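The open day at Kestik was on a Sunday, and I very nearly didn't go, what with the rain and the 251 bus being the only one that stops anywhere near the place. I'm so glad I did! A friend from our repair club had put my name down months ago and I'd quite forgotten, so off I went with a flask and a notebook, and came home with most of the notebook full.

## Getting in and getting started

Kestik is a small firm (15 people, I was told at the door) that teaches robot arms to do the sort of jobs most of us do at home without thinking: tidying, fetching, putting things back. We were given name stickers and tea, and then split into groups of six. Ours was looked after by Jerome Abella, who has been there for four years and has the patience of a primary school teacher, which, he told us over the tea, is what he used to be.

## What we saw

### The basket

I had expected something grand, I suppose, with sparks or at least a conveyor belt. Instead we all gathered round to look at a woven basket with a white cloth liner, and I can't tell you how quickly it became the most interesting thing in the building. Jerome explained that a basket is a rotten thing to ask a machine to handle. The weave gives when you press it, the cloth wrinkles, and there's no nice flat face to get hold of. The gripper has curved fingers, rather like the handle of an umbrella, and a good part of the work is learning where to lay the tip.

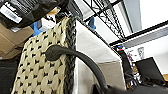
### Down on the carpet

Small flat things come next, and these are harder than you'd think. You or I would slide a fingernail underneath. A gripper hasn't got a fingernail, so it has to come in low and close, and an error of a few millimetres means it either presses on the thing or pushes it along the carpet.

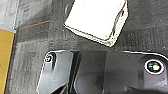

A lady in our group asked why they didn't simply use a sucker, like the ones in parcel warehouses, and Jerome said they had tried one from a firm called Pudia and liked it very much on smooth boxes, but carpet fluff had been the end of it. She wrote that down too, so I wasn't the only one with a notebook.

We then had a long and rather happy discussion about whether a robot ought to tidy the way its owner tidies or the way it finds easiest. I'm firmly for the first. My late aunt would have had words with any machine that put her knitting in the wrong basket.

### Working from the low side

After a biscuit we went back to the basket, and Jerome talked us through how they choose an approach. Coming in from low down gives a good look at the rim and the side wall, though the far side is then mostly guesswork. They keep a record of every attempt in a program they call Kernetti, good and bad alike, and the bad ones are apparently the more useful.

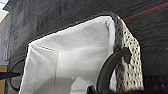 *The basket and its liner from low down, with the woven rim on the right.*

### Looking up

The last part was about what the arm sees when its wrist is turned towards the ceiling, and I found this oddly moving, I must say. So much of what it has to go on is shelving, wall and bits of cloth, all at a slant.

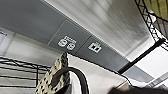
Jerome said that views like this are a proper test, as the machine has to keep hold of where it is when very little looks the right way up. I get much the same feeling coming out of the wrong exit of a railway station.

## If you're thinking of going

There's another open day in July. Write to Makokha, who run the bookings, and ask for the morning if you can, as our afternoon group was hurried a bit towards the end. Wear flat shoes, because there's a lot of standing. The café over the road does a very decent cheese scone and shuts at four.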